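Retail Display and Small-Format Merchandising
Unit 5 handout: the tiered counter stand

Read before the workshop. Bring your floor plan from Unit 4.

What the textbooks claim

Most of the trade literature on counter stands comes from people who sell counter stands. Keep that in mind when you read that a three-step riser "lifts impulse sales." Lifts them compared with what? Usually with a heap of goods beside the register, which almost any arrangement would beat. The Siritz catalog, which several of you quoted in your last papers, gives no comparison at all. It gives a percentage and a photograph of a smiling cashier. I marked down every paper that repeated the percentage.

A stepped stand does a few modest things that we can test in class. It keeps items from hiding one another when the customer is standing in front of it. It gives each row a lip, so packages don't slide forward. It also takes up a good deal of counter, a cost the catalogs tend to leave out.

Clear or colored?

The usual argument for clear acrylic is that it "disappears" and lets the product do the work. I half believe this. Clear plastic does let the counter show through, and on a plain brown surface that may be fine. On a patterned counter it can be a mess. It also catches light along every edge, and once it has been wiped with the wrong cloth for a few months it stops disappearing. Sibusiso Mahlangu, who ran the counter at Notov before he came to teach the evening section, replaced his clear stands with painted ones and says he saw no change in sales either way. One shop proves very little, but it's one more shop than the catalog offers.

Loading the shelves

The standard rule is one category per shelf: candy together, drinks together, cookies together. Students like this rule because it is easy to grade themselves against. The problem is that a small stand rarely holds enough stock for a category to look like one. Two candy bars on a long shelf look like leftovers. A large cookie box, on the other hand, can fill its row and leave no room for a neighbor. 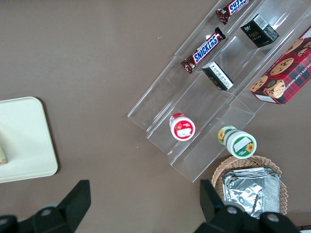 So before you sort by category, sort by shape. Bars lie flat and will turn at an angle when the shelf is much wider than they are. Small boxes can stand or lie on a side, and the choice matters, because most boxes have one face meant for selling and several meant for ingredients, addresses and barcodes. Round containers are the awkward ones. Their front label turns away when someone picks one up and puts it back, and you can't stop people from doing that.

Face the package toward the buyer. Everyone agrees on this and hardly anyone keeps it up past noon. In the exercise, I will not be impressed by a stand that looks perfect when you finish it. I will look again after the other groups have shopped from it.

Stickers

Price and stock labels go where they cover the least selling text. Martinelli's manual recommends the upper right corner of every package, with no reason given. Try it on a lid, a bar wrapper and a flat carton and you will see how far that advice gets you.

Workshop exercise

Work in groups of 4. Each group gets one three-step stand and a box of mixed packaged goods.

1. Load the stand by category. Sketch it from the front and from directly overhead.
2. Unload it and load it again by shape and size. Sketch both views again.
3. Let another group take items and return them for 5 minutes. Don't fix anything.
4. Write down which labels can still be read from where a customer would stand.

The overhead sketch is for checking spacing. Customers don't shop from the ceiling, so please don't base your conclusions on it. Last May a group wrote 17 pages on alignment using only the top view, and very little of it would have mattered to anyone buying a cookie.

You have 60 minutes, including cleanup. Sealed goods go back in the box unopened.

Reading

Leonardo Tedesco's chapter on counter layouts is on the course page. He is careful about spacing and far too confident about color. The Ferora case is optional. If you read it, note that the shop changed its stands and its opening hours in the same season, and then credited the stands.

Sketches and notes are due at the start of the next session, one set per group, names on the back.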